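자주 묻는 질문 - 드레톤쿰브 전차 보존회 기념품 판매

문의가 밀려서 답장이 늦습니다. 메일 쓰기 전에 여기 먼저 읽어주세요.

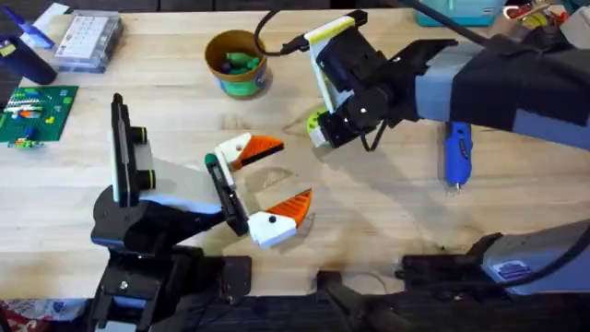

나무 상판 위의 로봇 팔 두 대

어떤 물건을 파나요?
달력, 머그컵, 에나멜 배지, 노선도 복각판, 그리고 1569호 차량 종이모형 키트. 배지는 두 종류(정면, 측면). 티셔츠는 지금 없음.

종이모형 축척은요?
1:152 아닙니다. 그건 키트 번호예요. 축척은 설명서 첫 장에 적혀 있음. 철도모형 레일에는 안 맞아요, 전시용입니다.

152번 키트에 접착제 들어 있나요?
없어요. 목공풀이나 종이용 풀 따로 준비하세요. 칼, 자도 별도.

주문은 어떻게 하나요?
메일로만 받습니다. 품목, 수량, 받는 분 이름, 주소 전부 써주세요. 주소 빠진 메일이 너무 많아요. 전화 주문 안 됨.

돈은 언제 보내나요?
재고 확인 메일을 받은 다음에요. 확인 전에 입금하시면 환불 처리 때문에 서로 피곤해집니다. 송금 메모란에 주문자 이름 꼭.

배송은 얼마나 걸리나요?
입금 확인되면 3일 안에 발송. 9월은 차고 개방 행사 준비로 더 늦어질 수 있습니다. 해외 배송은 되는데 추적번호 있는 소포로만 보내요. 관세는 받는 분 부담.

직접 가서 사도 되나요?
네. 차고 입구 옆 매점. 운행하는 날에만 열고 오후 2시부터예요. 카드 됩니다. 예약 주문한 물건 찾으러 오실 땐 확인 메일 보여주세요, 휴대폰 화면도 괜찮음.

회원 할인 있어요?
달력하고 노선도만 할인. 회원번호를 주문 메일에 같이 쓰세요. 나중에 소급 적용은 안 해드립니다. 배지는 이미 싸게 파는 거라 할인 없어요.

노선도는 접혀서 오나요?
말아서 통에 넣어 보냅니다. 통값은 배송비에 포함. 접은 걸로 받고 싶으면 메일에 쓰세요, 봉투로 가니까 배송비가 내려갑니다. 대신 접힌 자국은 남아요.

머그컵 식기세척기 돼요?
손으로 씻으세요. 그림이 벗겨진다는 연락을 몇 번 받았습니다. 전자렌지는 괜찮아요.

컵이 깨져서 왔어요.
사진 찍어서 바로 메일. 상자는 버리지 마시고요. 재고 있으면 새로 보내드리고 없으면 환불.

배지가 품절인데 다시 나오나요?
측면 배지는 다시 제작 중. 굴리크 공방에서 만드는데 날짜는 아직 못 받았어요. 들어오면 이 페이지에 올립니다. 개별 연락은 못 드려요, 죄송.

정면 배지는 남은 게 다 나가면 끝입니다.

달력 사진은 누가 찍었나요?
사너 페르스트라터(Sanne Verstraete). 표지 그림은 에벌린 페르스트라터(Evelien Verstraete). 원본 사진 파일은 판매 안 해요.

지난 달력도 살 수 있나요?
매점에 몇 부 있을 때도 있고 없을 때도 있고. 우편 주문은 안 받습니다.

코펀스(Coppens) 서점에서도 판다던데요?
노선도만요. 가격이 다를 수 있는데 그건 서점에 문의하세요. 거기서 산 물건은 저희가 교환 못 해드림.

반품 되나요?
안 뜯은 물건만 됩니다. 종이모형은 한 장이라도 오려내면 안 되요. 반송비는 보내는 분 부담. 보내기 전에 메일부터 주세요.

키트 부품이 빠져 있어요.
설명서 뒷면 목록에서 빠진 시트 번호를 찾아서 알려주세요. 그 시트만 무료로 보내드려요. 잘못 오린 시트는 유료인데 우표값 정도.

선물 포장은요?
없어요. 받는 주소를 다른 분 앞으로 쓰는 건 가능하고 영수증도 빼드립니다. 메일 제목에 "선물"이라고 써주시면 됨니다.

수익금은 어디에 쓰나요?
차량 수리비. 지금은 1569호 문짝하고 바닥 작업에 들어갑니다.

그 외 질문은 메일로. 제목에 품목 이름을 써주시면 답이 빨라요.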